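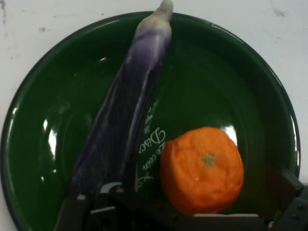 Flurkavov has revised the produce section of its tableware sorting guide, the short handbook used by its kitchen display and training rooms. The new edition took effect in March and replaces the loose sheets that had been in use since the guide was first issued. It covers 44 produce pieces and the bowls and plates they are set out on. The main change concerns long items, which the old sheets treated the same way as round ones. A long, slender eggplant laid diagonally across a round green bowl, with its narrow tip just past the rim, takes up most of the width and leaves the space on one side for a single round orange fruit. Under the new rules that counts as a full bowl.

The guide now sorts produce by shape first and color second. Long pieces, such as eggplants and carrots, are placed before anything else. Round pieces go into the space that remains. Overhang at the narrow end is allowed, provided the wide end stays inside the rim. Earlier sheets allowed no overhang at all, and staff in the training rooms reported that this rule could not be met with the longer eggplants in the smaller dishes.

Dishes are listed by color and by type. Colors are written out in full on the setup cards, replacing the number codes from the old sheets. The codes were the most common source of setup errors - two of them differed by one digit and referred to dishes of the same color in different sizes. Printed lettering on a dish is no longer used to decide which way it faces, as produce laid on top tends to cover part of the words.
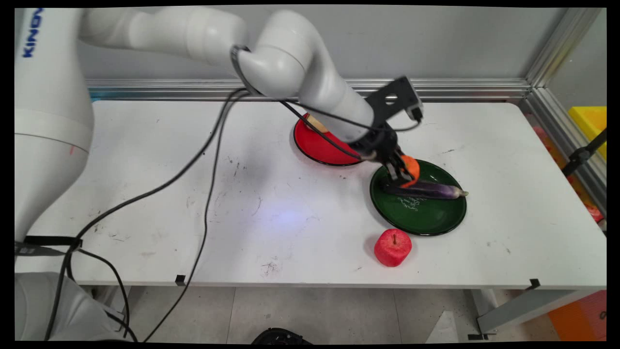

The section on flat dishes is shorter. Plates take one long item each, laid across the middle, and a second item may be added only if it does not rest on the first. Round fruit that does not fit is left on the table in front of the plate until the layout is finished, then moved to a bowl. Tables are to be kept clear of other dishes while a layout is being checked.

Storage rules have also changed. Pieces are returned to their bins by shape group, with no more than 11 to a bin. Bowls are stacked separately from plates, and glossy dishes are wiped before stacking. Bins and shelf labels are supplied by Skoder under the existing order, and the first 400 labels have been delivered. The rest will follow when the current stock of blank label sheets is used up.

Tambunan, which prints the guide, has produced 752 copies. The format is smaller than before, with a coated cover and a fold-out chart of dish colors at the back. Old sheets should be removed from binders when the new copy arrives - the two versions use different names for the same dishes and are not meant to be read together.

Glassware and cutlery are not covered in this edition. A supplement on serving trays is being drafted, and page numbers have been left open for it after the plate section.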